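Brimham Lakeside Cabins: Guest Support
Ticket: Gate code and heating fault, Toft Cabin
Status: Closed
Opened: 07/02/2020
Handled by: Pranab Thambiah, Guest Support
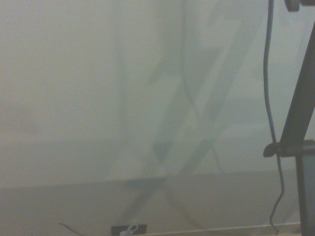 The guest, Mr Debashish Gunawardena, reported by telephone on arrival that the code supplied with his booking did not open the lower gate, and that the heating in Toft Cabin could not be started from the wall control. The party had booked for two nights, with kayak hire on the Saturday. Mr Gunawardena was asked whether the track beyond the gate could be followed on foot. He replied that visibility was poor, and likened it to the picture at the head of this ticket, in which nearly everything is a pale grey-green haze, with the blurred, crossing legs of something like a stand faint within it and only a dark metal bar, a cable and a few small items standing out sharply. He was advised to remain in his vehicle at the gate until a member of staff reached him.

Entry 1. Booking record checked. The confirmation had been issued in December and carried the gate code in use at that time. The code was changed in January. Guests with existing bookings should have received a second message. No such message is recorded against this booking.

Entry 2. Current code read to the guest over the telephone. Gate did not release. Guest asked to press the clear key and enter the code again. Same result.

Entry 3. Mr Nipon Paisan, duty warden, attended and opened the gate with the manual key. He reported that the keypad was accepting the code but that the bolt was sticking. The bolt was cleaned and greased. The gate then opened by code on each attempt. The guest was escorted to the cabin.

Entry 4. Heating. The wall control showed fault 2. The warden found the boiler pressure low, refilled the system and pressed reset. The boiler lit, then stopped with the same fault.

Entry 5. Matter passed to Badard, heating contractor. Their engineer, Mr Mojtaba Rahimi, advised by telephone that the condensate pipe should be checked for a blockage. The warden found the pipe blocked at the outside bend and cleared it. The boiler was reset and remained lit. Two portable heaters were left in the cabin for the night.

Entry 6. Guest contacted the following morning. Heating and hot water working. The guest asked whether the kayak hire could be moved to the Sunday. This was agreed with no change to the price.

Entry 7. A refund of £100 was approved by Ms Nadège Ferrand, Bookings Manager, and returned to the card used for the booking.

Further action: Bookings to send the current gate code to all guests whose confirmations were issued before the change. Badard to fit lagging to the outside pipe at Toft Cabin. Ticket closed with the agreement of the guest.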